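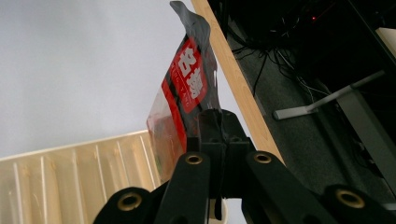 Clear plastic packaging held in a gripper at the edge of a desk.

Can a machine clear packaging from office desks yet?
Posted Jun 21, 2022 in Workplace Automation

Our office, Flillach, occupies 2 floors and has 23 desks. Management has asked whether clearing wrappers and light packaging at the end of the day could be automated. We already use a robotic floor cleaner, which performs adequately except where cables lie on the carpet. I would appreciate replies from organizations that have evaluated such equipment.
– Facilities Desk, Flillach

Harish Sisodia
In my assessment, not without supervision. Clear film is difficult for two reasons. Cameras often misjudge where its surface is, and its shape changes as soon as it is touched. Picking up a bag is the easier part. The machine must also decide whether the bag is waste or still holds something its owner wants. We ran a trial at Salehi in May, and staff had to step in almost 5 times per shift. Any supplier should be asked to demonstrate on your own desks, with your own clutter – a prepared table proves very little.

Murnasport Office
We just put a bin at each end of the room. Works fine.

Skotatus Support Group
We agree with the first reply as to desks. Cable trays would help your existing floor cleaner considerably and should be priced before any new equipment is considered. Please also confirm who is responsible if an item is discarded in error. Our own policy did not address this, and it had to be rewritten.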